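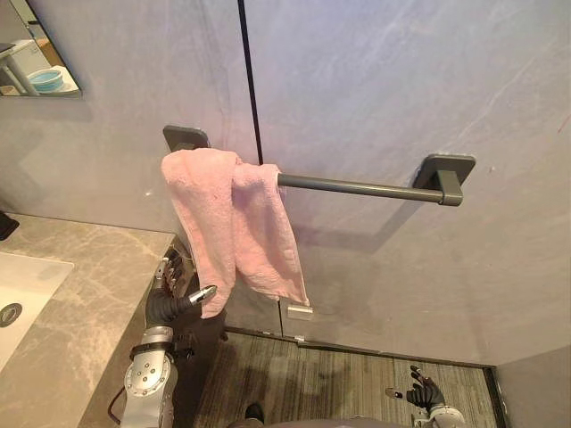
Why does the bathroom fan keep running after the humidity has dropped?

The fan controller is holding on to an old reading from the humidity sensor. Restarting the controller clears it for a while, and the lasting fix is to pair the sensor again after the firmware update.

Ticket subject: Fan will not shut off, Gestunent controller
Opened by: Marlina Majimbun
Handled by: Qistina Kwok, Abdella support desk
Opened: Friday, June 1, 2018
Status: Closed

Original report

The exhaust fan in our upstairs bathroom is wired to a Gestunent controller with the separate wireless humidity sensor. It worked fine all winter. Since the last update the fan comes on during a shower and stays on all night. The app shows 81 percent even in the afternoon when the window has been open for hours. A cheap hygrometer on the same shelf says 52. I have turned the fan off at the wall each morning, and it behaves for a day or so and then does the same thing again.

Things I have tried: new battery in the sensor, moved the sensor from the shelf to the top of the door trim, lowered and raised the threshold in the app. None of it made a difference.

Reply 1, Qistina Kwok

Thanks for the details. Please send the following:

Firmware version, from Settings, then Device, then About.
The "last seen" time for the sensor, on the same screen.
The type of wall between the controller and the sensor, if you know it.
Whether the fan has its own timer switch.

Please leave the threshold at the default until we are done. Changing it restarts the averaging period and makes the log harder to read.

Reply 2, Marlina Majimbun

Firmware is 3.34. Last seen says 7 hours ago, but the humidity number is displayed as if it were current. The controller is in the hall closet, and the wall between is ordinary stud wall with tile on the bathroom side. No timer switch. The old one was taken out when Grosach did the wiring.

Reply 3, Qistina Kwok

That "last seen" time is the problem. The sensor should report every few minutes. When it goes quiet, the controller is supposed to drop the reading and turn the fan off after an hour. In version 3.34 it keeps the last reading instead. If the sensor loses contact right after a shower, the last reading is a high one and the fan never gets the signal to stop.

So there are two faults - the sensor is losing its connection, and the controller handles that badly. Please do this in order:

1. Turn off the controller at the breaker and wait 3 minutes.
2. Turn it back on and wait for a steady green light.
3. In the app, remove the humidity sensor. Do not remove the fan.
4. Take the battery out of the sensor, press its button twice, and put the battery back.
5. Hold the sensor within arm's reach of the controller and choose Add Sensor.
6. Put the sensor back in the bathroom and check "last seen" after an hour.

Reply 4, Marlina Majimbun

Step 5 failed the first time with "device already registered." I went back and removed it again and then it was accepted. Last seen is now 2 minutes. Will run it over the weekend.

Reply 5, Marlina Majimbun

Update. Fan came on for every shower and went off by itself each time. The longest run was nearly 34 minutes. The app and my hygrometer are within a few points of each other. I have left the sensor on the door trim.

Reply 6, Qistina Kwok

Good. The "already registered" message is a known issue, and removing the sensor a second time is the correct way around it. The fault with old readings has been passed to the firmware group, and a fix is planned for October. Until then, if the fan runs on, check "last seen" first. Anything over an hour means the sensor has dropped off again and steps 3 to 6 should be repeated.

Closing this ticket. Reply to the same email thread to reopen it.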